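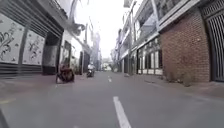

**1/** Notes on the street-driving set for Istetti, posted in pieces while the last upload runs. The goal is a small learned policy that takes one forward camera plus wheel odometry and outputs speed and steering for a sidewalk-and-street delivery platform. No lidar in the input. Lidar is recorded, but only for checking labels.

**2/** Current size: 552 episodes accepted, 159 rejected. An episode is one block, curb to curb, driven by a person on the remote. The operator drives, the robot logs. Commands are stored as sent and also as executed, and the two differ more than I expected at low speed.

**3/** Most rejections are clock problems. The camera and the motor controller each keep their own time, and if the sync message drops at startup the offset drifts through the whole run. Milovan Obradović wrote a check that cross-correlates yaw rate with image rotation. It catches nearly all of them before upload.

**4/** Exposure is the second item on the list. Narrow streets with tall buildings on both sides are dark at the bottom and white at the top. We meter on the lower half only and let the sky clip. The policy has no use for sky. It needs curb edges, lane paint and whatever is moving near the road surface.

**5/** We did try bracketed exposure. Two readouts per step, merged on board. The merge smeared anything crossing at speed, and scooters are the one class we can't afford to smear. Dropped it.

**6/** About scooters. In the first batch the operators waited for an empty street before pressing record, out of politeness and habit. Result: a model that drove well on empty streets and had no opinion on being overtaken. Vesela Spahić changed the protocol. You now press record when you arrive, and traffic is whatever it is.

**7/** Being passed is its own label now. Start: the vehicle enters the image from behind. End: it is small enough that our tracker gives up. Same-direction riders who were already ahead at the start get a different tag, "lead," even if they're slow. Mixing the two made the braking behavior mushy.

**8/** Labeling rule that took the longest to settle: what should the operator do when passed? Answer: hold speed, hold line. No courtesy swerve. A swerve in the demonstration becomes a swerve in the policy, and a rider who has already committed to a gap does not want the gap to move.

**9/** Valbona Lazarević asked whether we mask out the robot's own body when it shows up at the bottom of the image. We don't. It's in the same place at training and at run time, so the network learns to ignore it. We do log the camera mount angle per session. One bumped bracket cost us a full afternoon of driving.

**10/** Center line paint is a trap. With a clean dashed line the early model treated it as the thing to follow and parked itself on top of it. Fix was duller than I'd hoped: more streets with worn paint or no paint, and a lateral offset target stored with each episode. Offset is measured from the curb.

**11/** Curbs vary a lot more than paint does. Raised concrete, flush pavers, a color change with no height at all, weeds growing in the joint. We stopped trying to write a curb class list and now just store the drivable polygon every 5 meters, drawn by hand. Slow. Worth it so far.

**12/** Open doorways are still weak. A dark recess reads to the model as a side street maybe once per long block, and you see a small steering twitch toward it. It corrects itself, but the twitch is there in the logs. Azlan Govindasamy is pulling every doorway approach into a separate evaluation split so we can put a number on it.

**13/** Split policy, for those who asked: by street, never by episode. Two passes down the same street look different to you and nearly identical to a network. Our first split was by episode and the validation loss was beautiful and meaningless.

**14/** Storage. Raw video stays on the Hindine box. Training reads a resized copy at a lower rate. Keep your raw. We've re-derived the training copy twice already, once for the crop and once for a color conversion bug that was entirely mine.

**15/** Next: rain, dusk, and parked cars on both sides. Viorica Vukčević has the route list for those and wants the dusk runs finished by June. The loader and the sync check will be shared once the config paths are cleaned up. The video won't be until face and plate blurring has been reviewed.

**16/** Upload finished. One checksum mismatch, retrying that file.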